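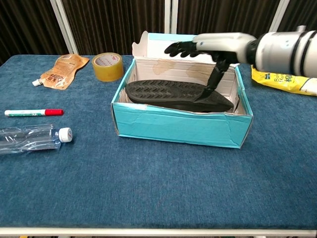 5 min read

Cell 2 maintenance and set-up meeting – minutes

Held in the small meeting room, Millholm, Tuesday, 10.00

Present: Halina Walczak (chair), Haoran Liao, Nhyira Aidoo, Leandro Durán (minutes)
Apologies: Jianhua Lu

1. Minutes of the previous meeting

Agreed as accurate with one correction. Under item 4, the spare wrist cable was recorded as fitted. It was received and put in the cabinet. The cable on the arm is still the original.

2. Matters arising

2.1 The replacement key for the controller cabinet has been cut and is on the hook by the door.

2.2 The log sheet now has a separate column for thumb faults. HL asked that people write the joint number and the time, as "thumb stiff" on its own cannot be traced in the controller log.

2.3 The quote from Quansah for a second hand assembly has not arrived. HW to chase.

3. Hand: thumb drift

3.1 HL reported that the thumb base joint loses its zero over a working session. After a cold start and a full homing cycle the joint reads correctly. After 45 cycles the offset is large enough to show at the tip, and the thumb closes late against the fingers.

3.2 The fault shows most on the shoebox task, where the thumb hangs steeply into the box and the four fingers stay forward over the rear part of it. With the shoe on its side and the heel end at the right, the thumb has to come down close to the inner right wall. There is little room there for a wrong zero.

3.3 NA asked whether the drift was in the encoder or in the tendon. HL has swapped the encoder lead with the one from the index finger and the fault stayed with the thumb. He takes this to rule out the lead but not the encoder itself. Tendon tension was measured at the start and end of a session and had dropped at the end. LD noted that the two measurements were taken with different gauges and should be repeated.

3.4 Agreed: repeat the tension test with one gauge, cold and after 45 cycles, before any parts are ordered. Until then the hand is to be re-homed every 18 cycles. The re-home is to be done with the forearm raised clear of the box and its lid. Re-homing over the box is not permitted, as the thumb swings through its full range.

3.5 HW asked for the homing step to be put in the run script so that it does not depend on the operator. HL to do this. In the meantime the operator will stop the run by hand.

4. Table and fixed items

4.1 The blue carpet top was lifted and relaid after the last table adjustment. NA checked it with a straight edge and found a ridge along the back, since pressed flat. She asked that the front rail be used as the datum for all measurements, not the carpet edge, which moves.

4.2 The tabletop height was reset against the arm base. The old offset is still in two of the saved programs. These have been renamed with "old" at the front and are not to be run. HL to delete them once Jianhua confirms that nothing in them is needed.

4.3 The curtain was discussed. It is staying as it is. The white posts of the stand were checked for clearance at full forearm travel and the nearest one is acceptable in the present layout. If the arm base is moved, the check has to be done again.

5. Box and loose items

5.1 The teal shoebox is worn. The rim is scuffed through to the white, the lower right corner of the front is dented and the left end of the lid is torn. LD proposed replacing it. NA was against, on the grounds that the thumb drift results would then be split between two boxes with different wall stiffness. Agreed to keep the present box until item 3 is closed, then replace it and record the change in the log.

5.2 Box position: slightly angled, right side set further back than the left. HL confirmed that this is the taught position and that it should not be squared up to the rail. It was squared up once last month during cleaning and the next run had to be abandoned.

5.3 Lid to stand fully open at the back before the start of each run. A lid that leans forward shortens the approach for the fingers.

5.4 Loose items. The tape roll, spouted pouch, red-capped marker, empty water bottle and yellow snack bag were accepted as the current set. NA raised the snack bag, which lies to the right of the box and partly beneath the forearm. HL said that the lowest programmed forearm height clears it, but that he had not checked the height during a stop and recovery. To be checked with the bag in place. The carpet in front of the box is to be kept clear.

6. Lubrication and routine work

6.1 The forearm bands were wiped down and the joints inspected. No play found at the wrist.

6.2 Wrist grease interval is currently 600 hours. Mallulow, who supplied the arm, have been asked whether this holds for a wrist carrying the hand all the time. No reply yet. HW asked for the interval not to be changed until there is one.

6.3 Fingertip pads: 7 left in stock. LD to order more when the count reaches four. The thumb pad wears faster than the rest and should be inspected at the start of each day.

6.4 The emergency stop was tested and passed. The test sheet had not been signed. NA signed it at the meeting.

7. Software

7.1 The Nollum controller update is on hold. HL does not want to change the firmware and look for a joint fault in the same week. Agreed.

7.2 Log files are filling the controller disk – HL has moved the January files to the shared drive. Copying is by hand for now.

8. Any other business

8.1 LD asked who holds the torque driver. It is with Jianhua and will be returned to the cell drawer.

8.2 NA asked that the cell be left with the arm parked and the brakes on at the end of the day. It was found unparked twice.

Actions

HL – repeat thumb tendon test with one gauge (3.4)
HL – add homing step to run script (3.5)
HL – forearm clearance over snack bag during stop and recovery (5.4)
HW – chase Quansah for the hand quote (2.3)
HW – chase Mallulow on grease interval (6.2)
JL – confirm old programs can be deleted; return torque driver (4.2, 8.1)
LD – fingertip pad stock (6.3)

Next meeting: same room and time, once the tendon results are in. HL to tell the chair.

Meeting closed 10.50.

Last updated: Tuesday, 15.20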